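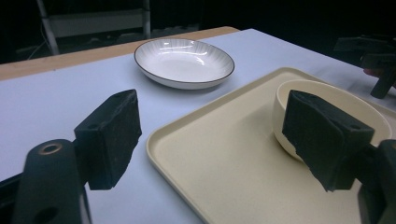

A bowl on the tray, an oval dish still on the table: the kind of work our operators do with the hand grippers.

Home About us Work with us Contact

February 24, 2022
By the Altidari people team
3 min read

Gripper operators for dish handling, Skalholm site

Altidari prepares trays for canteens and care homes. At our Skalholm site we are bringing in robot arms for a part of the tray line, and for this we are looking for operators who will show the robots how the work is done. The project has the name Ji inside the company, and you will hear this name often.

What the work is

You hold a gripper in the hand and move bowls, plates and dishes between table and tray. The movements are recorded and later used to train the arms. On some tasks two grippers are needed. You repeat the same task many times with small changes, for example a different bowl or another corner of the tray. The work is calm, but it asks for attention, and the wrists get tired in the first days.

What changes on the line

We want to be open about this. When the arms start, the evening tray setting will go to them step by step. The people who do it today keep their contract and their hourly pay, and they are the first to be offered the operator places. Breakfast trays and special diets stay with the kitchen team. Some colleagues are glad to stand less, others are worried about fewer evening hours and the extra pay that comes with them. Both points are discussed with the staff council, and its notes can be read in the break room.

What we ask

- Steady hands and patience with repeating work
- Experience from a kitchen, a canteen or a packing line
- Enough English to follow a task sheet
- No technical education is necessary

What we offer

- 20 hours per week, day shifts only
- Paid training during the first 3 weeks
- A break of 15 minutes after every recording block
- Bus connection from Prostwood to the gate

The work starts in March. Please send a short letter and your work history to the Altidari office in Skalholm, or leave them at the reception. Current kitchen staff can simply tell their shift leader and do not need to write a letter.

Back to all positions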